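# Rangement de gobelets en plastique sur un poste de travail partagé

Rapport de projet, module « Aménagement et ergonomie du poste »
Atelier Stindness, 28 nov. 2025

Le présent rapport rend compte du travail mené sur la table de l'atelier Stindness, avec pour objet la gestion des gobelets réutilisables qui y circulent.
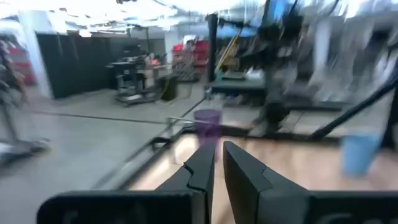
Le problème de départ est banal. Les gobelets sont posés n'importe où sur le plateau, ils occupent une surface de travail utile et ils se renversent quand un objet long est déplacé au ras de la table. Le sujet proposé demandait de définir des emplacements, de les justifier par des mesures et de rédiger une consigne applicable sans formation.

## 1. Contexte et périmètre

L'atelier Stindness est une salle de travaux pratiques utilisée par plusieurs promotions. La table étudiée porte un plateau en bois clair, bordé d'un profilé métallique noir. Le plateau est lisse. Un gobelet vide y glisse facilement lorsqu'il est poussé par la base, et bascule lorsqu'il est poussé par le bord supérieur.

Les gobelets sont de forme légèrement tronconique, ouverts en haut, sans anse ni couvercle. Les deux modèles retenus pour les essais sont un gobelet violet translucide et un gobelet bleu clair d'aspect mat. Les autres contenants de la salle (bocaux, boîtes, bouteilles) sont hors périmètre.

Trois points ont été exclus dès la première réunion :

- le lavage et le séchage, traités par un autre groupe ;
- l'achat de nouveaux gobelets ;
- toute modification permanente du plateau (perçage, collage, fraisage).

Le dernier point est une contrainte du règlement de salle. Il a orienté la totalité des choix techniques décrits en section 4.

## 2. Vocabulaire

On appelle *emplacement* une zone du plateau réservée à un seul gobelet. On appelle *couloir* la bande laissée libre entre deux emplacements. Un *conflit* désigne tout contact entre un gobelet en place et un objet ou une main en mouvement, que le gobelet tombe ou non. Une *chute* est un conflit à l'issue duquel le gobelet est couché sur le plateau ou sort de celui-ci.

Les termes « avant » et « arrière » se rapportent à la position de l'utilisateur assis sur le grand côté de la table.

## 3. Relevés préliminaires

### 3.1 Méthode

Les relevés ont eu lieu en juin, pendant les séances normales, sans consigne donnée aux utilisateurs. Un plan du plateau a été imprimé et chaque gobelet posé a été reporté au crayon, puis saisi dans un tableur. La position retenue est celle du centre de la base.

Au total, 956 poses ont été enregistrées. Les poses de durée très courte (gobelet reposé puis repris aussitôt) ont été conservées, car elles donnent aussi lieu à des conflits.

### 3.2 Répartition observée

La répartition n'est pas uniforme. Les gobelets se concentrent du côté de la main dominante, à une distance qui correspond au coude fléchi. Une seconde concentration apparaît le long de la bordure, où l'utilisateur repousse le gobelet quand il a besoin de place. Cette seconde zone est la plus défavorable : le gobelet y est hors du champ de vision direct et se trouve sur la trajectoire des objets que l'on dépose sur la table ou que l'on en retire.

Le centre du plateau est peu utilisé en début de séance et davantage en fin de séance, quand les zones latérales sont encombrées par les documents et l'outillage.

### 3.3 Conflits

Les conflits ont été classés selon l'origine du mouvement : bras de l'utilisateur, objet long transporté, document glissé à plat. Les objets longs produisent moins de conflits que les bras, mais une proportion plus élevée de chutes. L'explication mécanique est directe. Un bras touche le gobelet à mi-hauteur et l'utilisateur corrige son geste. Une règle ou un profilé touche près du bord supérieur, avec un bras de levier maximal, et l'utilisateur ne perçoit pas le contact.

Les documents glissés à plat touchent la base et déplacent le gobelet sans le coucher. Ils sont gênants pour le respect des emplacements, mais sans conséquence sur le plateau.

## 4. Solutions étudiées

### 4.1 Plateau à rebord amovible (variante A)

La variante A consiste à poser sur la table un petit plateau à rebord, dans lequel tous les gobelets sont regroupés. L'avantage est la simplicité. Les inconvénients sont l'encombrement et le regroupement lui-même : une chute en entraîne une autre, et l'utilisateur doit tendre le bras au-dessus des gobelets de ses voisins. La variante a été testée pendant une séance puis abandonnée.

### 4.2 Support fixé à la bordure (variante B)

La variante B utilise un anneau monté sur une pince serrée sur le profilé. Le gobelet est suspendu à l'extérieur du plateau, ce qui libère entièrement la surface. Un prototype a été fabriqué à partir d'une pince Gelton disponible en magasin et d'un anneau imprimé.

Deux défauts ont été constatés. L'anneau dépasse dans le passage et se prend dans les vêtements. De plus, la conicité du gobelet impose un diamètre d'anneau précis : un gobelet légèrement plus étroit descend trop bas et devient difficile à saisir. La salle ne disposant pas d'un parc homogène, la variante B n'a pas été retenue.

### 4.3 Emplacements marqués espacés (variante C)

La variante C repose sur des disques antidérapants souples, non collés, placés en des points définis du plateau et séparés par un couloir large. Chaque disque reçoit un seul gobelet. Le matériau est une feuille d'élastomère Akovholm découpée au compas à lame. Les chutes de matière ont servi aux essais de frottement.

Cette variante respecte la contrainte de non-modification, s'installe sans outil et se retire pour le nettoyage. Elle n'empêche pas les conflits, mais elle en change la nature : le gobelet ne glisse plus hors de son emplacement quand un document touche sa base.

Un effet secondaire avait été prévu et a été vérifié. Un gobelet qui ne glisse pas bascule plus facilement sous un effort appliqué en haut. La variante C n'est donc acceptable que si les emplacements sont placés hors des trajectoires d'objets longs.

### 4.4 Comparaison

| Critère | Variante A | Variante B | Variante C |
|---|---|---|---|
| Surface du plateau occupée | élevée | nulle | faible |
| Tolérance au diamètre du gobelet | bonne | mauvaise | bonne |
| Gêne dans le passage | nulle | élevée | nulle |
| Chutes en chaîne | possibles | non | non |
| Démontage pour nettoyage | simple | moyen | simple |

## 5. Essais de la variante C

### 5.1 Protocole

Les essais ont été conduits hors séance, gobelets vides puis lestés. Le lest est une masse de sable sec enfermée dans un sachet, afin d'éviter l'effet du liquide en mouvement. Un poussoir manuel équipé d'un dynamomètre Mohammadi a été appliqué à deux hauteurs, près de la base et près du bord supérieur. L'effort est augmenté jusqu'au glissement ou au basculement.

La série comprend 400 poussées, réparties également entre les deux hauteurs, les deux états de charge et les deux supports (bois nu, disque). L'ordre a été tiré au sort pour limiter l'effet de fatigue de l'opérateur.

### 5.2 Résultats

Sur bois nu, l'effort appliqué en bas provoque toujours un glissement. Appliqué en haut, il provoque un basculement dans la majorité des cas pour le gobelet vide, et presque systématiquement pour le gobelet lesté. Sur disque, le glissement disparaît pour les efforts usuels. Le basculement survient au même niveau d'effort que sur bois nu, avec un amorçage plus net.

Aucune différence exploitable n'a été trouvée entre les deux gobelets. La dispersion entre opérateurs est supérieure à l'écart entre modèles.

La couleur a en revanche un effet sur le repérage. Les utilisateurs interrogés jugent le gobelet violet plus facile à retrouver du regard sur le bois clair. Le bleu clair, plus pâle, est moins bien noté, surtout sous l'éclairage du plafond qui crée des reflets sur le plateau. L'échantillon est trop réduit pour en tirer une règle.

### 5.3 Endurance des disques

Un disque a été soumis à 2000 cycles de pose et de retrait manuels. Aucun décollement de matière n'a été relevé. La surface se charge en poussière et perd une partie de son adhérence, rétablie par un essuyage à l'eau claire. La périodicité d'essuyage reste à fixer par les utilisateurs de la salle.

## 6. Implantation retenue

L'implantation finale comporte 3 emplacements par grand côté. Le choix découle de la largeur de couloir nécessaire pour faire passer un avant-bras et un document ouvert sans toucher les gobelets voisins.

Les règles de positionnement sont les suivantes :

1. Le disque est placé en retrait de la bordure, d'une distance au moins égale à la hauteur du gobelet. Un gobelet couché reste ainsi dans les limites du plateau s'il ne roule pas.
2. Le disque n'est jamais placé dans l'axe d'un accessoire fixé à la table.
3. Deux disques en vis-à-vis sont décalés, pour éviter que deux mains se croisent au même point.
4. Un emplacement inutilisé reste libre. Il ne sert pas de dépôt pour la visserie ou les stylos.

La règle 1 ne couvre pas le cas du roulement. Un gobelet tronconique couché décrit un arc de cercle dont le rayon dépend de l'angle de paroi, et cet arc peut couper la bordure. Le calcul a été fait pour les deux modèles et figure dans le tableur joint. Pour un gobelet à faible conicité, le rayon devient grand et le retrait ne suffit plus.

## 7. Consigne affichée

Le texte retenu après relecture est le suivant :

> Un gobelet par disque. Avant de déplacer un objet plus long que l'avant-bras, dégager les gobelets situés sur son passage. En fin de séance, gobelets vides, empilés par modèle, ouverture vers le bas. Disques laissés en place.

Une première version précisait l'ordre des couleurs dans les piles. Elle a été simplifiée : l'empilage par modèle suffit à éviter le coincement entre parois de conicités différentes.

## 8. Limites

Les relevés de juin portent sur une seule table et sur des utilisateurs informés de la présence d'un observateur. L'effet de cette présence n'a pas été quantifié. Les essais de poussée sont quasi statiques et ne reproduisent pas un choc. Enfin, le suivi après installation n'a pas encore été réalisé ; les chutes sur la table équipée devront être relevées avec le même plan et les mêmes définitions que ceux de la section 3.

## Annexe : pièces remises

- plan du plateau avec implantation des disques ;
- tableur des relevés et des essais, feuille « rayon de roulement » comprise ;
- gabarit de découpe des disques ;
- prototype de la variante B, restitué au magasin sans sa pince.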